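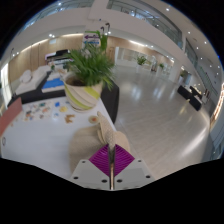
Several participants asked at the close of the spring term whether the evening sitting could be lengthened, and one wrote on the comment sheet that the silence ended "just as I had stopped making lists in my head." The request was repeated in different words by members of both the morning and evening groups, and it has shaped much of the work covered in this report.

Virkomus Meditation Program
Progress Report to the Keltumo Fund
Reporting period: January through June

1. Purpose of the grant

The Keltumo Fund awarded support to Virkomus for free instruction in seated meditation, breath practice and simple chanting for adults with no earlier training. The grant covers teacher fees, room rental at two sites (Bautista and Wisonen), printed and recorded practice materials, and a small allowance for cushions and chairs. It does not cover retreats, which remain self-funded.

2. Activities in the period

Two eight-week courses were delivered at Bautista and one at Wisonen, for a total of 3 courses. The second Wisonen course was moved to the fall at the request of the building, where floor repairs closed the practice room in April and May. The Fund was notified of the change at the time, and the rental for those two months was not charged.

Each weekly session followed the outline agreed in the proposal: arrival and settling, a short talk, guided breath practice, a period of silence, chanting, and open discussion. In the first course the silent period was ten minutes throughout. From the second course onward it was extended by stages to twenty minutes in the final week, in answer to the comments noted at the head of this report. Attendance in the last two weeks did not fall after this change. A few people preferred to leave quietly before the chanting, and teachers now announce a pause at that point so that they may do so comfortably.

Drop-in sittings were held at Bautista at 7:30 a.m. and 6 p.m. These require no registration and include very little spoken instruction. The morning sitting has developed a steady group. The evening sitting is more variable and is affected by parking restrictions on the adjoining street.

3. Participation

A total of 83 people enrolled in the three courses. Attendance across courses and drop-in sittings together came to 363 visits. The program does not record names at drop-in sittings, and the figure therefore includes many people who attended more than once. We would ask that it not be quoted as a number of individuals.

Most of those enrolled reported no previous practice. Among those who had tried meditation before, the usual account was of having used a recording at home for a few weeks and then stopped. Reasons given for joining included poor sleep, strain at work, the care of an elderly parent, and plain curiosity. We do not ask for medical information. Teachers remind each group that the courses are not a form of treatment and that anyone under a doctor's care should continue with it.

4. Practice materials

The printed handbook was completed in February and given to all participants from the second course onward. It contains posture guidance for floor, bench and chair, a page on common difficulties (numb legs, drowsiness, restlessness), and the texts of the chants with a plain pronunciation key. Members of the first course received their copies by mail.

Recordings are behind schedule. The proposal called for a full set by the end of June. The guided breath practices are finished and have been shared with participants. The chants have been recorded once, but the result was not of acceptable quality. The pace was too quick for a beginner to follow, and traffic noise could be heard on the longer tracks. They will be recorded again in a quieter room, with each line given slowly by a single voice before the group repeats it. No additional funds are requested for this work.

A large-print version of the handbook was not in the original plan. It was prepared after repeated requests at Wisonen, and the cost was met from the printing line.

5. Feedback

Comment sheets were collected in the last week of each course. Responses concerning the teachers were favorable. The discussion period drew mixed views: some participants considered it the most useful part of the evening, while others found that it ran long and favored the same few speakers. Teachers have agreed to open the discussion with a minute of silence and to close it at a fixed time.

Chanting was the element about which people were most uncertain at the outset. Several wrote that they had felt self-conscious for the first weeks. Some also wished to know more about the origin and meaning of the words before being asked to say them aloud. This is a fair point. The short talk in the third week will now cover the source and sense of each chant, and participants will be told plainly that listening in silence is a full way of taking part.

There were complaints about the temperature of the room at Bautista in January and February. Blankets were purchased, and the heating is now switched on an hour before the morning sitting.

6. Expenditure

Spending is within budget. Teacher fees are below the planned amount as a result of the postponed Wisonen course and will be drawn in full once that course has been held. Room rental is likewise underspent. The furnishings line has been used in full, mainly on chairs, for which demand was higher than expected; fewer participants than we assumed wish to sit on the floor. A detailed statement is supplied separately on the Fund's form.

7. Difficulties

The principal difficulty has been teacher cover. With one course in progress at each site, the absence of a single teacher leaves no reserve, and on two evenings the Bautista drop-in sitting was held without a teacher present, led by an experienced participant. Both sittings passed without incident, but the arrangement is not one we wish to rely upon. Two assistant teachers have begun training and are expected to be ready to cover drop-in sittings by October.

8. Plans for the next period

The postponed Wisonen course will open in September, followed by a further course at Bautista. A monthly follow-up sitting for past participants will begin at the same time, with a silent period of thirty minutes. The chant recordings will be sent to the Fund for review before they are released.

Approval is requested to carry the unspent rental and teacher fees forward into the second half of the year. A reply by the end of August would allow the Wisonen booking to be confirmed.

Submitted by the Virkomus program office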